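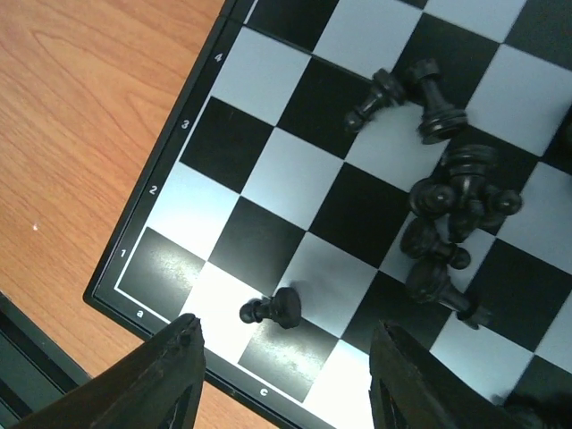
Before a tabletop manipulation cell runs unattended, its workspace, grip limits, and stop behavior should be written down and checked by someone other than the person who programmed it. The steps below cover a two-finger gripper on a small arm sorting loose parts. Chess pieces are a good test load: they come in several heights, they roll, and a black pawn lying on a black square gives the vision system very little contrast. The printed coordinates on the board's rim also give you a fixed reference for logging each pick.

## 1. Fix the workspace

Set the board square to the arm base or record its angle. Either is acceptable, but write the angle in the cell sheet. Define the keep-out height above the tabletop, and enter it in the controller, not only in the script. A folding board needs its own height check on both sides of the seam.

## 2. Set grip limits

Start at the lowest force that holds the lightest piece. Raise it in small steps and stop at the first value that gives 25 clean lifts in a row. Store that value as the maximum. At Tesberg we lock it with the Pfeiffer profile so that a script cannot override it.

## 3. Order the picks

- Take isolated pieces first.
- For a crowded group, pick from the outside in.
- Do not close on a piece whose base is under another piece. Nudge, re-image, then decide.
- After 3 failed attempts on one piece, the arm parks and waits for an operator.

## 4. Test the stop

Trigger the stop with the gripper open, closed on a piece, and in transit. The fingers must hold position in all cases – a dropped rook is minor, a dropped part in the Lesier cell is not.

## 5. Keep the record

Log the square, grip force, and result for every attempt. Wumo exports this as one row per pick. A cell is released after 1,000 logged picks with no keep-out violation. Any change to fingers, board, or lighting resets the count.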